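**Ticket:** pleats walk off the printed line, Tilto grid sheets
**Product:** Tilto folding paper, white, printed grid
**Supplier:** Clilska
**Project affected:** Akanda lampshade panels
**Opened by:** Chia-jung Chuang
**Status:** closed, one item outstanding (see end)

## Problem

Pleats folded along the printed grid start square and finish out of line. The first few folds register correctly. By the far side of the sheet the crease sits up to 3 mm off the line it is supposed to follow, and the corner cups that join one panel to the next won't close without forcing the paper.

Forcing it tears the edge. The tear begins where the border has been handled most and runs inward until it meets a crease.

The fault is intermittent. Some sheets fold cleanly from one side to the other. Others from what was meant to be the same pack don't. I first noticed it in May when joining the second row of panels, but going back over the first row there are a few joins that had been pulled into place, so it was probably present from the start.

## Setup

- Paper: Tilto white grid, nominal 14 mm squares, sold in packs of 24
- Ordered quantity: 400 sheets from Clilska, one carton
- Surface: the square timber table in the back room, no mat
- Tools: fingers for the pleats, Skanex bone folder for the long creases, steel rule for checking
- Storage: packs flat on a shelf, opened pack left on the table overnight

## Steps to reproduce

1. Take a sheet from an open pack. Put the printed side up.
2. Fold the first line toward you and the next line away. Continue across.
3. Gather the pleats at one end and pinch them to a narrow strip.
4. Open the paper just below the pinch to form the cup.
5. Compare the lines on the two layers where they overlap.

On a good sheet the lines meet at the overlap. On a bad one they step sideways, and the step grows with each pleat.
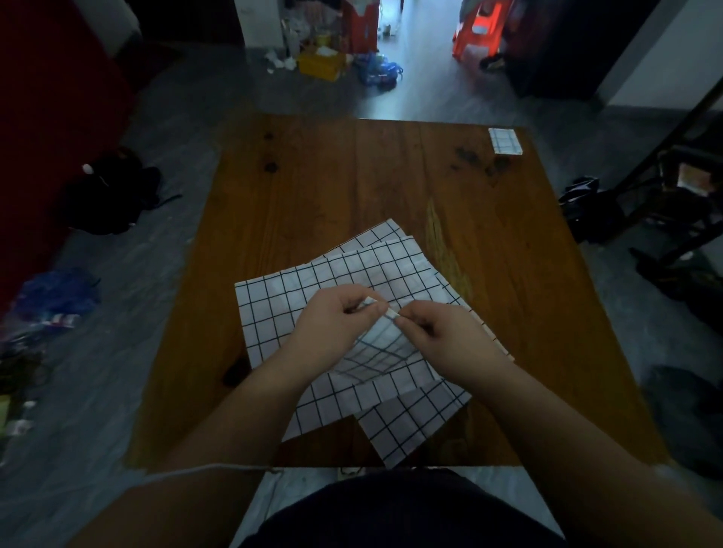 *Step 3 to step 4: pleated strip held at the fingertips, cup forming below it.*

## Log

**Entry 1, table surface.** Suspected the table. The timber has knots and a worn patch down one side, and a crease pressed over a knot can feel soft under the finger. Folded one sheet directly on the table and a second on a sheet of glass. Both drifted by the same amount. The glass gave a sharper crease but didn't change where the crease landed. Table ruled out for drift. I would still use a board for the long creases.

**Entry 2, folding direction.** Rotated a sheet a quarter turn and folded the other way. Drift was smaller. Repeated on a second sheet and the drift was larger. No pattern at this point, mostly because I hadn't marked which way the sheets had come out of the pack. Marked every sheet from here on with a pencil arrow on the back, pointing to the pack's label end.

**Entry 3, operator.** Ánh Doãn folded a set using my sheets and I folded a set using Ánh's, which came from a separate pack. My drift stopped. Ánh's started. The fault follows the paper.

**Entry 4, humidity.** Left an opened pack in a sealed tub overnight beside a pack left out on the shelf. Measured the same run of squares on a sheet from each the next morning. The difference was too small to read on the rule with any confidence. Not ruled out completely, but it can't account for 3 mm.

**Entry 5, crease tool.** Swapped the Skanex folder for the back of a spoon, then for a thumbnail. No change in drift. The folder does polish the ink if you lean on it, and polished ink is harder to see under the lamp, so the next fold gets placed by guess. Went back to the folder with less pressure.

**Entry 6, grid against grid.** This should have been the first test. Laid sheets over each other with one printed corner aligned and read off how far the lines had separated at the opposite side. Some pairs stayed together. Some separated by most of a line's spacing. Then opened up everything that had already been folded or part folded and spread it out for sorting. Old creases flatten enough to read the grid, although the torn edges have to be left out of any measurement.

Sorting was done by square size first, then by line weight. Line weight was less use than expected. Faint printing turned up on sheets that measured correctly, and dark printing turned up on sheets that didn't.

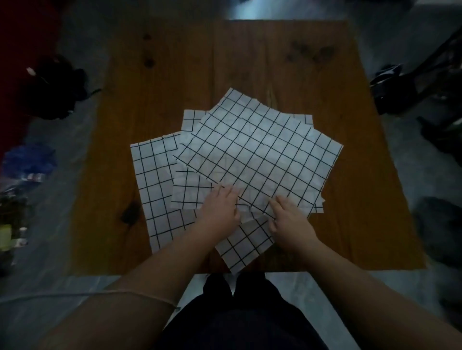 Setsuko Chiba wrote that the same thing had happened with an earlier Tilto order, and that the squares should be measured as a run and never singly. One square will always look right on a rule. Take the longest unbroken run available, do it in both directions, and write both figures on the back before the sheet goes anywhere near a fold. Setsuko's sheets had been correct across the width and stretched along the length, so the squares were slightly oblong, and folding both ways on the one sheet guaranteed a mismatch at the corners.

**Entry 7, run measurement.** Followed the above. Result matches. On the bad sheets the squares are true across the arrow and long in the direction of the arrow. This also explains entry 2, where the two sheets had been rotated from unknown starting positions.

**Entry 8, pack check.** Opened unopened packs from the carton and measured the top and bottom sheet of each. The oblong grid is confined to certain packs. Within an affected pack every sheet tested is affected. The mixed results earlier came from topping up an open pack with leftovers from another, which was my doing and has now stopped.

## Replies

**Yen-ting Wei:** Are you folding from the printed edge or the cut edge? On the Clilska paper I've had, the grid is not parallel to the cut. If you square up to the cut edge the first pleat is already skewed and you carry that right through.

**Chia-jung Chuang:** Printed line every time. I checked a few for skew after reading this and there is some, but it's constant across the sheet. It makes the border uneven and doesn't add to the drift. I've started trimming the border off after folding instead of before.

**Ánh Doãn:** The tears on mine all began at the border. I had put that down to dry paper. If the trim comes last there's more margin to hold while pinching, so I would expect fewer of them. Will try it on the next row.

**Lieselotte Lindemann:** Please don't throw out the oblong sheets. They are fine for anything pleated one way only. The side strips on the Akanda panels have no cross folds, and we go through a lot of those.

**Chia-jung Chuang:** Agreed. Affected packs are now labelled ONE WAY in pencil on the wrapper and kept on the lower shelf.

**Yen-ting Wei:** Does the compact square fold count as one way?

**Chia-jung Chuang:** No. It goes through both directions and the error stacks with every layer. You can see the lines miss each other along the side of the block. Use good sheets for those.

## Cause

Grid printed slightly long in one direction on part of the carton. Made worse at our end by mixing sheets from different packs, so that good and bad paper met in the same panel.

## Fix applied

- Measure the top and bottom sheet of every pack on opening, both directions, as a run.
- Pencil arrow on the back of each sheet before it leaves the pack.
- No topping up. An open pack is finished before the next is started.
- Cross-folded panels from checked packs only.
- Trim the border after folding.
- Board under the paper for long creases, light pressure on the folder.

Panels already joined have been left alone unless the cup was visibly strained. Those were unpicked and refolded from checked sheets. Refolding a sheet along new lines doesn't work – the paper returns to the old crease as soon as you gather it – so the old pieces went to practice stock.

## Verification

Folded a full panel from a checked pack on the same table. Lines met at the overlap on every pleat and the cup closed with light finger pressure. Ánh Doãn folded a second panel from the same pack, and the two joined without forcing. A third was folded from a ONE WAY pack as a control and drifted as before.

## Outstanding

Clilska has been sent the run measurements and asked whether the affected packs can be exchanged. They have asked for the code printed inside the wrapper flap. Several wrappers were discarded before this ticket was opened, so the codes will only cover the packs still on the shelf. Lieselotte Lindemann is collecting them. Please leave wrappers in the tray beside the rule until that is done.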